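Besuch im Prüflabor Pusby: Warum der Arm über dem Bett stehen blieb

Der Besuchstag im Labor Pusby begann um neun Uhr mit einer Sicherheitsunterweisung und endete mit einem Fehlerbericht. Das Programm hatte einen Rundgang durch drei Bereiche vorgesehen: den Prüfstand für Greifer, den Simulationsraum und die Werkstatt. Hängen geblieben ist vor allem der mittlere Teil. Dort wurde ein Vorfall aus dem März offengelegt, und zwar mit Protokollen, Zeitstempeln und einer Liste der Maßnahmen, die bis heute nicht vollständig abgearbeitet ist.

Untersucht wird in Pusby, wie sich ein Roboterarm in Wohnräumen verhält, besonders über weichen Unterlagen wie Bettzeug und Decken. Die Steuerung trägt den Namen Surkus, die Simulationsumgebung heißt Puvstead. Beide stammen aus demselben Haus, werden aber von getrennten Gruppen gepflegt. Diese Trennung spielte beim Vorfall eine Rolle.

Der Ablauf laut Protokoll: Eine Testreihe mit 867 simulierten Durchläufen lief über Nacht. Aufgabe war es, sich kleinen Gegenständen auf einer Bettdecke zu nähern, ohne die Decke zu berühren. Im Durchlauf 16 meldete die Kollisionsprüfung eine Eindringtiefe von 30 Millimetern in die Decke. Surkus hätte an dieser Stelle anhalten müssen. Der Arm fuhr jedoch weiter, und der Durchlauf wurde als bestanden verbucht. Erst bei der Auswertung am Vormittag fiel der Widerspruch zwischen Kollisionsprotokoll und Ergebnisliste auf.

Die Ursache lag in der Klassifizierung der Oberflächen. Puvstead führt Textilien als verformbare Körper und meldet deren Kontakte in einem eigenen Kanal. Surkus wertete nach einer Aktualisierung nur noch den Kanal für starre Körper aus. Kontakte mit Rahmen, Wand oder Boden lösten weiterhin einen Halt aus, Kontakte mit Decken und Kissen nicht. Eine Fehlermeldung gab es nicht, weil der zweite Kanal für die Steuerung formal nicht mehr existierte.

Am realen Arm ist nach Angaben des Labors nichts passiert. Die Softwareversion war dort zwar bereits aufgespielt, der Prüfstand aber wegen eines Lagertauschs außer Betrieb. Dass dieser Umstand ein Zufall war und keine Schutzmaßnahme, steht so im Bericht. In der Diskussion wurde zu Recht nachgefragt, wie lange der Fehler sonst unentdeckt geblieben wäre. Eine belastbare Antwort gab es nicht.

Als erste Korrektur wurde der fehlende Kanal wieder angebunden. Danach folgte eine Umstellung der Haltebedingung: Surkus verlangt nun von jedem Kanal ein regelmäßiges Lebenszeichen. Bleibt es 6 Zyklen lang aus, geht der Arm in den gesicherten Halt. Im Vorführlauf wurde der Textilkanal absichtlich getrennt, und der Halt kam wie vorgesehen. Beim Wiederanlauf zeigte sich allerdings eine Schwäche. Die Freigabe ließ sich quittieren, bevor der Kanal wieder Daten lieferte. Das Labor führt diesen Punkt als offen.

Der anschließende Teil galt der Szene, mit der die Testreihe gerechnet wird. Sie ist bewusst schlicht gehalten - ein Bett, mehrere Textilien, wenige lose Teile - und wird in verschiedenen Ansichten ausgegeben. 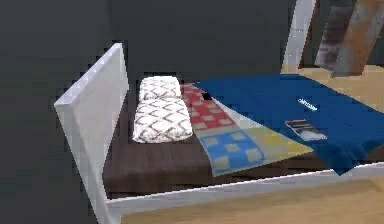
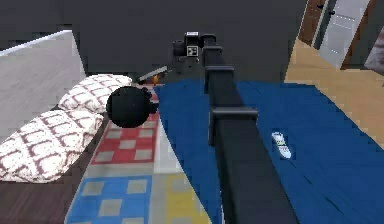 Für meinen eigenen Arbeitsbereich, die Abnahme von Anlagen bei Ntuli, ist vor allem die Frage der Abdeckung wichtig. Eine Szene kann optisch vollständig wirken und sicherheitstechnisch trotzdem eine Lücke haben. In der Ansicht mit dem schwarzen Arm liegt rechts neben der unteren Halterung eine weiße Fernbedienung auf der blauen Decke. Für die Kollisionsprüfung sind das zwei Körper verschiedener Klassen auf engstem Raum, ein starrer auf einem verformbaren. Wird nur der starre überwacht, sieht das Protokoll sauber aus, solange die Fernbedienung nicht berührt wird. Unsere Abnahmelisten fragen bisher nach der Anzahl der überwachten Objekte, die Klassen kommen darin nicht vor. Das werde ich ändern lassen.

Zur Werkstatt nur kurz: Gezeigt wurden das getauschte Lager und der Aufbau für die Nachmessung der Haltezeiten. Messwerte lagen noch nicht vor. Sie sollen im September zusammen mit der überarbeiteten Quittierlogik vorgestellt werden. Der Fehlerbericht kann bis dahin beim Labor angefordert werden, die Rohprotokolle der Testreihe sind darin nicht enthalten.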